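4.2 Tube and fitting handling

The second part of our review covers the Hesmont package, a two-arm kit that Toltelico sells to small shops along with a setup service. The sales sheet promises "hands-free joining of common tubing" after 40 demonstrations. We found no definition of "common" in the manual, and Toltelico did not supply one when we wrote to them in August.

We therefore kept the parts plain. Each trial used gray tube pieces on a bare white table, with no jig and no tray. The kit was given 551 demonstrations, far more than the sheet asks for, so that a poor result could not be blamed on thin training.

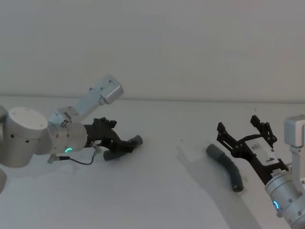 Figure 3. Tube handling with the Hesmont kit. The left gripper holds a short piece; a curved tube lies on the table near the open right gripper.

A curved tube is a harder case than the sales sheet lets on. The angle at which it is picked up decides where its open end will point, and a small error at the table becomes a large one at the joint. The vendor's own score counts a pick as good once the part leaves the table – a generous rule, in our view. We scored a pick only if the part was held at an angle from which joining was still possible.

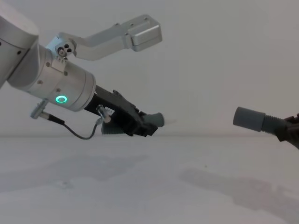 Alignment raises a similar problem. Two parts held nearly in line, with a gap between their tips, can look ready to join from one side and still be off in depth. The Drulisent software reports a single "ready" value at this stage and gives no error range. Achari, the older kit reviewed in Section 4.1, at least logs the estimated offset for each arm. Without such a log we can't check the claim of 2,000 cycles between adjustments, and we don't repeat it in our summary table.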